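Moving the Record Collection, Part Two

Posted 09/12/2018

I said in January that I would write up the rest of the move once the records were back on shelves. They have been on shelves for a few weeks now, so I have run out of excuses.

For anyone who didn't read the first part, my aunt Emília Rusnák left me her records. She bought them steadily from her late teens until she couldn't manage the stairs at the shop anymore, and she kept a ledger. According to the ledger there are 2617 of them. Most are LPs, and 306 are ten-inch discs that don't fit properly in anything sold for records. I live in a second-floor apartment in Sikstead with one good wall.

The first part covered getting them out of her house. This one is mostly about storage and sorting, with a bit about the turntable at the end.

Weight was my first worry. A foot of LPs packed upright weighs somewhere between 35 and 45 pounds depending on the pressings and how many are gatefolds. I had been told this before and hadn't taken it seriously. The bookcase I owned already had a sag in the middle shelf from paperbacks, so it was never going to do the job. I asked the building manager about the floor and she sent me to the engineer who had looked at the place when the roof was redone. His answer was to keep the load along the outside wall, spread it over the full length, and not stack it higher than my chest. That is what I did.

I looked at ready-made units and then ordered from Vondráček, a two-person cabinet shop across the river. They make a plain square cube in birch ply with a full back panel. The back panel matters. Cheap cubes lean sideways when they are loaded, and a back that is glued in all the way around stops that. Each cube is thirteen and a half inches inside, which leaves enough room to get your fingers over the top of a sleeve. I paid 600 for the first batch and a bit less per cube for the second, since I picked those up myself.

The ten-inch records went into drawers. I tried them in the cubes first and they slid down behind each other and got lost. In a drawer you look down at the top edges and flip forward, the way you would in a shop, and that works much better.

Then the sorting. Emília's system was by date of purchase. The ledger number is penciled on the inner sleeve, and if you wanted a particular record you looked it up in the ledger. This worked for her because she remembered roughly when she had bought everything. It doesn't work for me at all. On the other hand, the order itself says something. There is a stretch of nothing but string quartets, then almost a year of dance bands, then a gap, then Moravian folk songs. I didn't want to wipe that out by going alphabetical.

Silvia Kopecký suggested I type up the ledger first and decide afterward. She worked in a music library for a long time and said the mistake people make is moving things before they have a list. So I typed. I did a page or two in the evenings with the radio on, and it took most of the spring and part of the summer. Emília's sevens look like ones. Some of the label names I had to guess and correct later when I had the disc in my hand. At the end I had a spreadsheet I can sort any way I like, and the records stayed in ledger order on the shelves. I put a small card at every fiftieth number. Finding a record takes me under a minute.

While I was at it I found that 270 entries had a small cross next to them. I thought at first these were ones she had sold or given away, but the records are all there. My best guess is that they are the ones she had played on the radio program she helped with, but I can't prove it. If anyone in the family knows, please write to me.
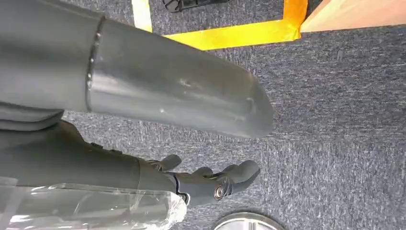
Down at carpet level, gray on gray.

Cleaning has been slower. I don't own a machine and don't plan to buy one. I use a bath-type cleaner, the kind where you turn the record by hand between two brushes, and distilled water with a small amount of the fluid that came with it. I do ten at a time and let them stand in a dish rack. Paper inner sleeves that have gone brown get replaced with plain poly-lined ones, and I copy the pencil number onto the new sleeve before the old one goes in a box. I haven't thrown any of the old ones out. A few have shopping lists on them.

The turntable was hers as well, a Restari belt drive with a dark wood base. The belt had turned to something like tar. I cleaned the pulley with rubbing alcohol and cotton swabs, which used up a whole packet, and ordered a new belt by measuring the old one as best I could. The first one was too short and ran fast. The second is right. I also replaced the stylus, put a drop of oil in the bearing, and leveled the whole thing with folded card under one foot - not elegant, but the bubble sits in the middle.

For an amplifier I am using the little Virkedano I already had. It doesn't have a phono input, so there is a separate preamp box behind it. I get a faint hum when the volume is past halfway. Moving the preamp away from the power strip helped, and running the ground wire to the proper screw helped more. I never play it that loud in any case because of the neighbors.

I am listening in ledger order, one side with breakfast and one after dinner if I'm home. I'm at number 188. It's the end of the string quartets, and there is one with a bad scratch in the slow movement that she must have played anyway, because the sleeve is worn soft at the corners. The dance bands start next week.

Still to do: the second set of drawers, the typed index of singers, and a lamp for that end of the room.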